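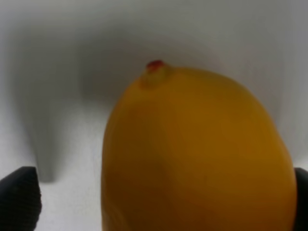

Setting Up a Kitchen for a Family That Just Landed

8 min read

I've been helping set up apartments for newly arrived families in Jandham for a good while now, and the kitchen is always my room. Other people can have the beds and the shower curtain. Give me the drawers! I've made plenty of mistakes in there (ask me about the electric can opener sometime), and every so often somebody in another town emails to ask for my list, so I'm finally typing it up properly. It isn't official anything. Your resettlement agency will have its own required items and those come first, always, even when you disagree with them about the number of forks.

Find out what they cook, if you can

Sometimes you get 48 hours' notice and sometimes you get a month. If you have the month, ask the caseworker two things: how many people are eating, and where they've been living the last few years. I used to ask only for the country and it steered me wrong. A family may have spent ten years in a city a long way from where they were born, and the kids grew up on that food. One family I set up for wanted a rice pot the size of a drum and had no interest at all in the flatbread pan I was so proud of finding.

If you can't find out, buy plain. Rice, oil, onions, eggs, salt, sugar, tea, flour, a whole chicken if you know meat is fine and a bag of lentils if you don't. Ask about halal before you buy any meat. Skip the canned soup. I know people love to donate canned soup, and I've moved the same cans of cream of mushroom from one storage shelf to another for years.

Pots first, gadgets never

My standard box has one very big pot with a lid, one medium pot with a lid, one deep skillet, and a kettle. That's dinner for a family of six, and they can add to it once they've had a look around the stores themselves. The lid matters more than the brand. I'd take an ugly dented pot with a lid that fits over a shiny one without, and if you're sorting donations, match the lids right there at the table while somebody still remembers which bag they came out of. I tape them together with painter's tape. Packing tape leaves a sticky ring that takes baking soda and a lot of swearing to remove.

Nonstick pans with scratches go in the trash. I don't care how nice the donor is. If you wouldn't cook your own eggs in it, don't hand it to somebody who has just flown across the world with two suitcases.

For knives: one big, one small, and both sharp. Donated knives are nearly always dull as a spoon, so I keep a cheap pull-through sharpener in my tote bag and run them before they go in the drawer. Wrap them in a dish towel for the car, please. I drove to Mutdale once with a loose bread knife sliding around behind my seat and I still think about it.

Labels people will want to keep

Here's where I went overboard early on. I labeled everything in English, on the theory that it would help with vocabulary. CUPBOARD. DRAWER. SINK. The mother of that family was a pharmacist. She was extremely polite about it.

These days I label only the things that are confusing or could hurt somebody. The garbage disposal switch gets a label, since it's usually right beside the light switch and looks exactly the same. So do the stove knobs, if the markings have worn off. Anything under the sink that isn't food gets moved up high and labeled in whatever languages the family reads. I used to write these by hand, then a friend put me onto Jostudix, a little label template program we use at the storage unit, and now I print them on plain white stickers. Have a person check the translation. I once stuck up something that apparently said "do not cook the switch."

Pictures beat words for the trash and recycling. I draw a bottle, a can, a box, and I tape it on the bin itself, because a sheet on the fridge gets covered up by school papers inside a week.

The stove talk

Plan on spending a bit of time at the stove with whoever does the cooking. I don't mean a lecture. Turn each burner on and let them turn it off. If it's a glass top, show how it stays hot after it's off, which catches everybody (it caught me). If it's gas with an igniter, do the click-click-click together a few times and agree on what to do if it clicks and doesn't catch. Then the oven, and the part I always forget, which is Fahrenheit. Write a small conversion card and tape it inside the cupboard door nearest the stove. Mine has just the few settings you'd use for bread, chicken and vegetables.

Then the smoke alarm! Press the test button while you're standing there so everyone hears it on purpose the first time. Warn them before you press it. Loud sudden noises are not a small thing for some people, and I ask the caseworker about it ahead of time now. Show them how to fan it with a towel and open the window. Show them the range fan too. High-heat cooking in a tiny apartment sets alarms off constantly, and I've seen alarms taken down and put in a drawer, which you really don't want.

The fridge, the freezer, the smell

Apartments on Steinbach Street (that's where most of ours end up) come with fridges that have been switched off with the doors shut. Go the day before. Wash the inside with warm water and baking soda, dry it, plug it in, and leave an open box of baking soda on the shelf. Check the door seal by shutting it on a piece of paper and tugging. If the paper slides right out, call the landlord that day, while you've still got an empty fridge and some leverage.

Don't pack it full. I know the urge, you want them to open the door and see plenty. But half of it goes bad before they've worked out what it is, and people who've been short of food often find it painful to throw any away. A few days' worth is right, and then a shopping trip together.

The first shopping trip

Go in the morning when it's quiet. I take families to the regular supermarket first and to the smaller international grocery second, and I've learned to allow a whole morning for the pair. Bring a few reusable bags and leave them with the family.

Things worth showing at the store: where the price per pound is on the shelf tag, how the produce scale works, that the price at the register may be a bit more than the shelf says once tax goes on, and how to find the store brand. If they have a benefits card, let them run it themselves with you a step behind. I kept jumping in to help with the keypad until somebody's teenage son said, very kindly, "She can do it."

Let them pick the spices. I mean it. I used to buy a starter set and I have never once seen an empty jar from it.

What it costs

Our group budgets $2000 for a whole apartment, and the kitchen usually takes up to 70 dollars of new spending on top of what's been donated. The new things I always buy are the cutting board, sponges, dish towels, a can opener (manual!) and food storage containers. Donated plastic containers are orange inside and have no lids, and it's always the same ones, and I swear they breed. Old glass jars with good lids are wonderful though. Soak them overnight in warm soapy water, scrape off the label, rub any leftover glue with a bit of cooking oil, wash again.

If you're collecting plates, give up on matching. Get enough bowls. I cannot stress bowls enough. Our first few setups had eight dinner plates and four bowls and I've since come around to the reverse. People visit, too. There'll be cousins or neighbors or somebody from English class in that kitchen before the first weekend is out, so I put in more tea glasses than anybody on the sign-up sheet thinks is reasonable.

A few small things I learned late

Line the shelves, but with the non-sticky grippy kind. The adhesive kind has to come up when they move and it takes the paint with it.

Put a flashlight in the drawer by the stove, with batteries in it already.

Leave a pen and a pad on the counter. The family will want to write down what's missing and so will you.

Hang a calendar where the cook can see it, and write in the trash pickup. English class times too, if you've got them. The adult class over in Mutdale runs 13 weeks and it starts whether or not your family has found the bus stop, so I write the bus number next to it.

Don't arrange everything so beautifully that it feels like your kitchen. I leave one whole cupboard and one drawer empty now. On my next visit everything's usually been moved anyway, the pots are where I had the plates and the tea is by the window, and I have to ask where the spoons are.

And take your shoes off at the door if theirs are off. I keep a pair of thick socks in the tote bag with the knife sharpener, as those kitchen floors are freezing in January.

If you've got a better trick than cooking oil for jar glue, send it to me. I've got a whole crate waiting.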